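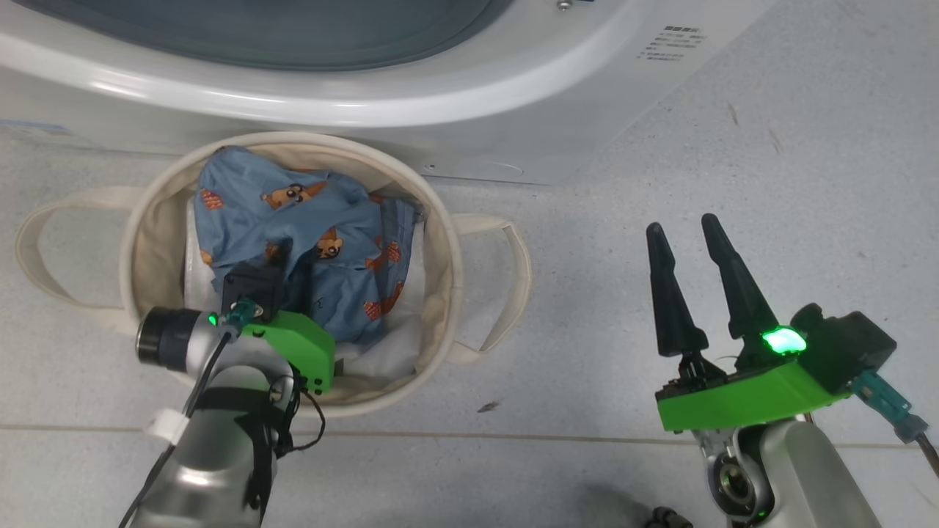
Stidville Neighbors Board > Home and Household > Cold wash only for a whole month, who's in?

brameno_beth
Posted Saturday, February 8, 2020

Okay so I did it. All of January, every single load on cold. Towels, sheets, the kids' soccer stuff, my husband's work pants (he was not consulted). I said in the New Year thread that I'd report back and a couple of you have been poking me about it, so here goes.

Short version: I'm keeping it for most things. Long version: the T-shirts and jeans came out the same as they always do, and my dark stuff looks a little less sad. I had one black sweater that used to leave gray fuzz on everything and it has calmed way down. Sheets were fine. Towels... I'm on the fence. By week three the kitchen ones had a smell. Not terrible, but if you put your face in one you knew.

I used the regular liquid, same scoop as before. The powder I had left in the cupboard did not want to dissolve and I got white streaks down a navy hoodie, so I quit that after two loads.

Anyone else stick with it?

tworiversmike
Your towels smell because they're not getting clean. Sorry, I know that's blunt. I'm a hot wash guy and I'll die a hot wash guy. My mother did towels on hot every Monday and you could have wrapped a baby in them.

brameno_beth
Ha, I knew you'd be first. I'm not saying you're wrong about towels! I'm saying the other eighty percent of my laundry doesn't care.

Darius Kazlauskienė
I ran the laundry room at a small hotel for a lot of years and I'd split it down the middle. Kitchen towels, dishcloths, anything from a sick kid's bed: hot. Everything you wore for one day to sit in an office: cold, and probably a shorter cycle than you think. People wash clothes to death. Half of what goes in the hamper could have gone on a hook for another day.

Also check how full you're packing it. A smell on towels is very often an overstuffed drum. Leave enough room to fit your hand in flat on top of the load.

pattycakes_s
Hand trick is a good one, I do that too.

Question though, what about the rubber seal? Mine's a front loader and the fold at the bottom gets nasty if I so much as look away. I was told cold washing makes that worse.

Darius Kazlauskienė
It can. Soap and body oil build up more when you never run anything warm. Wipe the fold with an old rag after the last load of the day, leave the door open a crack, and do one empty hot cycle a month. And pull the soap drawer all the way out once in a while and rinse it in the sink. You won't enjoy what's behind it.

pattycakes_s
I just went and pulled the drawer out. I wish I hadn't. There was something in there with a texture.

tworiversmike
So you need to run a hot cycle with nothing in it to clean up after all the cold cycles. Do you hear yourselves. Put the towels in that one!

brameno_beth
Mike. That is a decent point and I'm annoyed about it.

gullwing674
Did you see any difference on the bill? That's the only reason I'd bother. We went over to Fulta last year and their rates are not kind.

brameno_beth
A little lower than last January, but we also had a warmer month and my oldest is away at school now, so I can't honestly pin it on the laundry. Wish I had a better number for you.

gullwing674
Fair. I put one of those plug-in meters on ours for a while and a warm load came out at more than 500 watt-hours, and cold was closer to 200. So it's something, but it's pennies a load. The dryer is what eats the money. I hung everything on a rack for the winter and THAT I noticed.

linda_on_walnut
The rack! I can't live without mine. But my husband says the living room looks like a campsite, and he has a point on bedding days. Where do you all put it? We don't have a basement.

gullwing674
Spare room with the door shut and the window open a bit. Takes a day for jeans. Don't bunch things up, they go sour.

tworiversmike
Rack towels are like drying off with a cracker.

linda_on_walnut
Shake them out hard before you hang them, and again when they're dry. Or ten minutes in the dryer at the end – I cheat like that all the time.

pattycakes_s
Some of us like a scratchy towel, Mike. Wakes you up.

Has anybody used the Walczak soap sheets for cold? My sister gave me a pack and I'm suspicious of laundry soap I could mail in an envelope.

brameno_beth
I tried a few! They dissolved okay for me, except once when I tossed one on top of the clothes and found half of it stuck inside a sock. Put it in the drum first. The scent is a lot though. Sort of a pine and pear thing.

Darius Kazlauskienė
Tear one in half and use that for a normal load. Most people use double the soap they need, whatever kind it is. If your towels feel waxy or won't soak up water, try a load with no soap at all and look at the suds you get anyway.

linda_on_walnut
Doing this tonight. I have towels that just push the water around.

brameno_beth
Okay, February plan: clothes and sheets cold, kitchen and bath towels hot, once a week, and half the soap. Mike, you may have the towels. You're not getting the jeans.

tworiversmike
I accept the towels. We'll talk about the jeans in March.

pattycakes_s
Does anyone know if you can put that soap drawer in the dishwasher, or will it warp?

Darius Kazlauskienė
Top rack, no heated dry, and I'd check your manual first. An old toothbrush is faster.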